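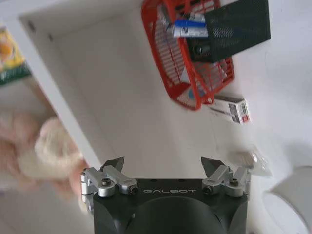
Teleoperation notes, week 3
Posted 07/08/2020 by Trinidad Talavera

The operator's hand speed is the setting I got wrong for the first two weeks. The leader arm will follow anything I do, and the follower will lag behind it by a few control cycles, so a quick flick of the wrist gets recorded as a command that the follower never properly reached. The policy then learns the command. I have now capped the leader's joint velocity in software and the demonstrations are slower, duller and a good deal more useful.

For anyone arriving without the earlier posts: the job is tidying. Small household and desk items go from a table or a shelf into a basket, one at a time. I drive the arm by remote from a second desk with the wrist view on one monitor and an overhead view on the other. The control software is Rarov, the logging is done with a set of scripts I call Lalter, and the leader arm is a Semeniuk kit that I assembled on the kitchen counter in Helville over a long weekend.

The log as of this morning holds 1788 demonstrations. That number includes failures. I keep a failed grasp if I recovered from it within the same run, and I discard the run if I had to reset anything by hand. Keeping the recoveries was a change I made early in August. Before that the policy would miss once, drift upward, and sit there until the timeout.

Pens have been the slow part. A marker lying on a table gives the fingers very little height to work with, and the approach has to be square to the barrel or it rolls. My routine at the moment is:

Stop above the object and wait for the follower to settle.
Rotate the wrist until the line between the fingertips crosses the barrel at a right angle.
Descend straight, with no sideways correction below the last few centimetres.
Close slowly, pause, lift.

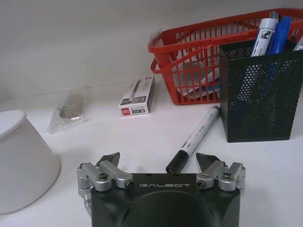
The pause before the lift looks like wasted time in the log, and I did try trimming it out in post-processing. The trimmed set trained a policy that started lifting while the fingers were still closing. I put the pauses back. They are six frames long, which I arrived at by trial and will not defend any further than that.

A second problem with markers is which end to favour. I had been grasping wherever was convenient, sometimes near the cap and sometimes near the middle, and the policy averaged the two and went for a spot that suited neither. All the new marker runs use the middle of the barrel. I have tagged the old ones in Lalter so they can be left out, but I haven't deleted them.

Shelf work is a different exercise. On the table I can come down from above on nearly everything. On a shelf, the board overhead rules that out, so the arm has to go in level and the elbow needs somewhere to be while it does so. I found it easier to teach the reach and the grasp as separate segments, with a fixed pose outside the shelf as the join between them. Three poses cover all the shelf runs so far.
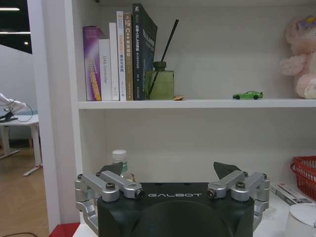

Photo: Trinidad Talavera

Books stay where they are for now. A row of spines gives a two-finger gripper nothing to get hold of unless one book is tipped forward first, and tipping is a contact-heavy motion that I can't feel through this leader arm. Force feedback is on the list. A small toy car, by comparison, is an easy grasp across the body and a good first object for anyone new to the controls. Soft toys are easy as well, although the gripper closes a long way before the motor current rises, so the usual threshold for "object held" has to be lowered or the run logs as empty.

Anything in clear plastic remains poor. The overhead view shows me mostly glare, and I end up steering by the wrist view alone — slow going, and my runs are inconsistent enough that I don't think they should be trained on yet.

Next is a retrain on the capped-velocity runs only, compared against the full set. I also need to rewrite the Lalter export, which still drops the last frame of every segment.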